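Living on tank water, the first year

Sat 18 July

It rained for most of Thursday night and the tank overflowed before breakfast. I went out in my gumboots to look at the water running out of the top pipe and down into the drain, and I was annoyed at the waste, so I suppose I live here now.

When I moved out to Ternness I knew the house wasn't on town water. It was in the contract and the agent mentioned it twice. I had grown up on mains and had never given water any thought beyond paying for it every quarter. A year later I could bore anyone at a barbecue with it, and I have. A couple of people have emailed asking what it's like, mostly people looking at blocks out past the end of the pipes, so I'm writing it all down in one go.

The setup is simple. Rain falls on the roof, goes along the gutters, down the pipes, through a leaf screen and a first flush diverter, and into one concrete tank behind the laundry. A pump pushes it to the house. If the power goes off, so does the pump, and then you have no water at all, including for the toilet. I hadn't put those two facts together until the first storm. I now fill two buckets whenever the sky goes green.

The pump lives in a tin box against the back wall and you can hear it from the spare room. It runs for a few seconds when you fill a glass and a few minutes when someone showers. If you hear it run when no tap is on, you have a leak. Mine was a dripping toilet valve, and I listened to it kick in every half hour for a fortnight before I worked out what it was telling me. The valve cost less than lunch.
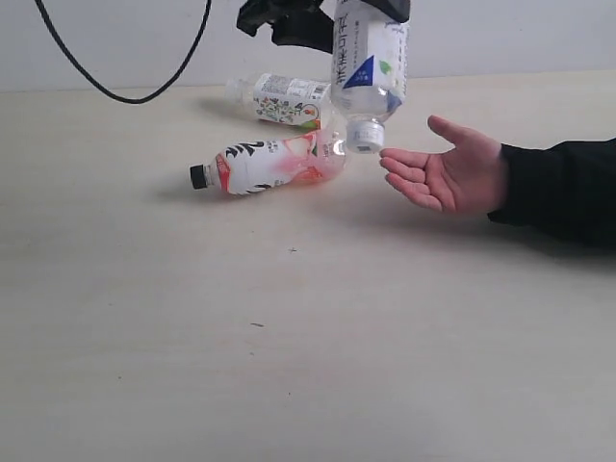
The first few months were fine. It was spring, it rained when it felt like it, and I watered the lemon tree every evening like someone with no worries. The tank doesn't have a gauge. You can knock on the side and listen for the change in sound, which everyone told me to do and which I have never once managed. In concrete it all sounds like knocking on concrete. I ended up lifting the hatch and putting a length of dowel in, marked off with texta. It's still what I use. I write the level on the calendar on Sunday mornings.

By February the dowel was coming up nearly dry. We'd gone 8 weeks without anything you could call rain, just the odd spit that wet the dust on the roof and went no further. I had stopped watering the garden, I was standing in a tub in the shower and tipping the tub on the lemon, and I was taking my sheets to the laundromat in Clistura. Then I rang the water cart, and found out that everyone else on the road had rung the water cart the week before.

If you take one thing from this post, ring early. The wait was ten days. When the level gets to a quarter, ring. Don't wait for it to rain, and don't look at the forecast and talk yourself out of it. I paid $300 for the load, it came on a Tuesday at six in the morning, and the driver had the hose in and out again before I'd found my other shoe. You can order less but the trip is most of the cost, so there's not much point.

Those ten days were the only time I've bought drinking water for the house. There was still some in the bottom of the tank, but it's the bottom of the tank. Sludge settles there over the years and once the level gets down near the outlet you start to pull it through. The bathroom basin had a brown line in it. I wasn't going to drink that, filter or no filter.

I hate buying water in bottles. It's heavy, it takes up the whole boot, and the recycling bin out here is only emptied once a fortnight. Refilling the big containers at the tap behind the Clistura football ground is free and I didn't know about it until it was over. They leave it on for travellers with caravans but no one minds.

The filter is a Tarkoser, two cartridges under the kitchen sink, and it came with the house. It does the kitchen cold tap and nothing else. I clean my teeth with unfiltered water and I'm still here. The cartridges cost $96 for the pair and I change them once a year, or I will, having done it exactly once. Turn the pump off first. I did not turn the pump off first. There is a lot more pressure behind that little plastic housing than you'd guess, and I spent the evening drying out everything that lives under the sink.

I got the replacements from Coelho Rural, on the highway, who also sold me the leaf screen, a new washer for the tank tap, and the long-handled brush for the gutters. They are a bit dearer than ordering online. They also let me stand at the counter with a broken part in a sandwich bag and tell me what it is, which I've needed more than the discount.

Gutters are the real job. I've got two gums close enough to drop leaves on the roof and they do it all year, with a big burst in summer when they're stressed. I clean the gutters every second month, and the first flush diverter after every decent rain, meaning I unscrew the cap at the bottom and let out a slug of cold black tea onto my feet. The diverter throws away the first lot of water off the roof, with the dust and the bird mess in it. The previous owner had it glued shut. I'd rather not think about how long that went on.
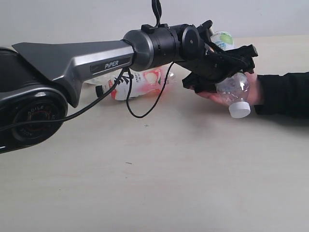 The PiPER arm, reaching across the table.

People always want to know about the taste. It tastes of very little. After a year I notice the chlorine when I'm back in the city, and tea made with town water has a skin on it that I must have drunk for thirty years without seeing. Kettles don't scale up either. Soap lathers like mad and you need half the washing powder it says on the box. I was still using the full scoop until about Easter and wondering why my towels felt slippery.

The other thing people ask is whether it's cheaper. I have no water bill, so in an ordinary year, yes. But there's the cart when you need it, the cartridges, the power for the pump, and one day a new pump, and I've been told to expect that one to hurt. I'd also like a second tank. The overflow on Friday morning was water I would have paid for in February, and it went into the paddock next door. I've measured up behind the shed and there's room for a slim one if I move the wood stack. The quotes so far vary so much that I think two of the people were pricing different things.

What has changed more than the money is how I use it. I know which taps are fast. I know the washing machine takes 112 litres on the normal cycle and quite a bit less on eco – it took a bucket, the outlet hose and a wet afternoon to get that number, and I've never used the normal cycle since. I don't let the tap run while it warms up unless there's a jug under it. Visitors find this tiresome. My bathroom has a polite note in it, which I swore I would never do, and underneath the note there's an egg timer.

A few smaller things for anyone looking at a place like this. Ask when the tank was last cleaned out and don't accept "it was fine". Look at the roof for lead flashing and old paint. Check that the cart can get up the driveway – mine can, just, if I move the car and tie back the bottlebrush. Find out which tap outside is for the fire brigade fitting and how much water has to stay in reserve for it, as that part isn't yours to shower in. And put a bit of fly mesh over the overflow pipe, or you'll be breeding mosquitoes. I had a lot of mosquitoes.

The frogs in the downpipe are staying. I've looked into it and they seem to do no harm, and it's a very loud downpipe, so when one gets going at two in the morning I at least know that it's wet outside.

I'm getting the tank desludged next month while it's full and there's more rain likely behind it. There are people who do it with a sort of vacuum without draining the lot. I'll write that up once it's done, with the cost.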